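The boring middle of the hard drive

I have spent most of May teaching a robot to put a processor back into an old desktop, and I'd like to say a few words in defence of doing it badly.

The standard advice in our line of work is that you want clean examples. You sit a person down at the controls, they do the job, the system watches, and after enough rounds it has a fair idea of how the job goes. Anything with a fumble in it gets binned. When I started at Girix the rule was printed out and taped to the cupboard with the biscuits in it: if you wouldn't show it to a customer, don't show it to the model. I believed this for longer than I should have. It's a lovely rule if what you want is a nice folder.

The trouble with a nice folder is that it only knows about nice days. Ours began with 200 attempts at the processor job, of which Gearóid Hanrahan, who was keeping the folder at the time, threw out 107. He had good taste. He disliked hesitation, he disliked a second try, and he particularly disliked what he called dithering, where the operator hangs over the socket for a while making up their mind. What was left was beautiful to watch. Every chip went straight down like a lift.

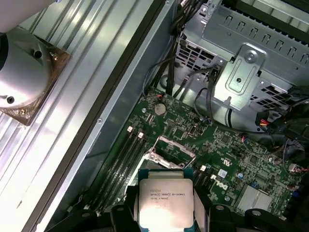
The model we trained on it was confident in the way that people are who have never been told no. Give it a chip gripped a hair off square and it would carry on as though the chip were at fault. It had never seen anyone stop and think, so it didn't. We'd spent weeks quietly removing every example of the one skill the job is made of.

Anyone who has built a computer at the kitchen table knows this. Putting the processor in takes no time at all. Getting ready to put it in is the whole thing: you line it up, you look at it sideways, you doubt yourself, you check which corner is which, you breathe out. Film a human doing it and most of the film is dithering. We were cutting out the dithering and keeping the bit where gravity does the work.

Majdi Matar was the first to say so out loud, in a meeting, with his mouth full. His view was that the bin was worth more than the folder. I argued against him for a good 10 minutes, on the grounds that I'd written the original instructions and was fond of them. Then I went home and thought about how I learned to reverse a trailer.

I did not learn to reverse a trailer by watching my uncle reverse a trailer. He did it in one go, looking over his shoulder and talking about sheep. There was nothing in it for me. I learned from my cousin, who was nearly as bad as I was, and who would jackknife the thing, swear, pull forward and have another crack. She showed me the pulling forward. My uncle hadn't needed to pull forward in years and had possibly forgotten it could be done.

So we got the 107 out of the bin. They weren't all treasures. A few were truly useless: wrong job entirely, or the recording stopped before anything had happened, or the operator had plainly gone off to answer the door. Clodagh Conneely went through them and sorted the mess into two kinds, mess with a recovery in it and mess without. The first kind we kept. The second kind we also kept, in a separate place, after a discussion I won't repeat.
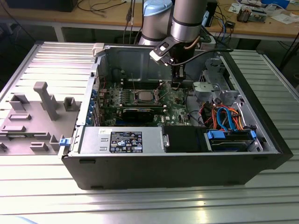
There's a fair objection to all this, and Bernadette Breathnach makes it every time I bring the subject up at lunch. If you feed a learner on fumbles, it learns to fumble. She's right. Our second model dropped some of its swagger and picked up a habit of backing away from the socket for no reason I could find, like somebody who's left the stove on. It had seen a lot of people back away and had concluded that backing away was part of the ceremony. We fixed that, mostly, by marking the point in each recording where things began to go wrong and the point where the operator started putting it right, and training on the second part. It's dull work. Marking up one attempt takes longer than making it, and you need to have done the job yourself to know where the trouble started, so you can't hand it to whoever is cheapest.

I think that last bit is why the clean rule hangs on. Clean data is easy to buy. You can pay by the finished attempt, and what you get is people who hurry, and who hit delete when it goes crooked. I'd pay by the hour and ban the delete key. Dymphna Lenihan, who does our budgets, has asked me to stop saying this in front of clients.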